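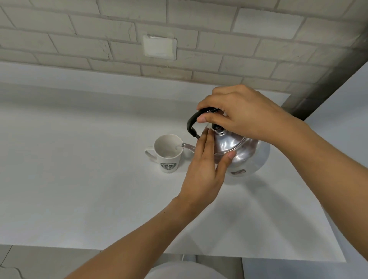
Slower, the voice in the earpiece said, it can't learn a blur.

I slowed down. I had been pouring water at Clirar since seven in the morning, and the voice, which belonged to Vurnmont head office, had been right behind me for all of it. I'd applied for this job under the title Motion Demonstrator. My mum tells the neighbours I'm in robotics.

The robot was called Erusen and lived at the other site. It wanted 861 pours. I was on 149, two hands each time, one on the handle and one on the kettle, and my left elbow had developed a colour.

"Does it need the left hand?" I asked.

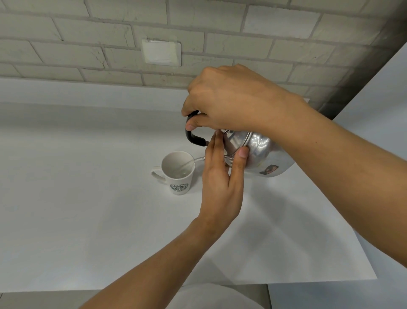
It needs whatever you need, said the voice, so don't need anything silly.

I thought about that until pour 235, when my nose got itchy. I held out as long as a person can. Then I put the kettle down, scratched, sniffed and picked it up again. The voice made no remark, so I reckoned it had gone for lunch.

In November they flew me over to watch Erusen make its first cup for the board. It reached out, beautifully slow. It stopped – put the kettle down – and raised one grey finger to the spot where a nose would be.

"We think it's considering," said the man from the board.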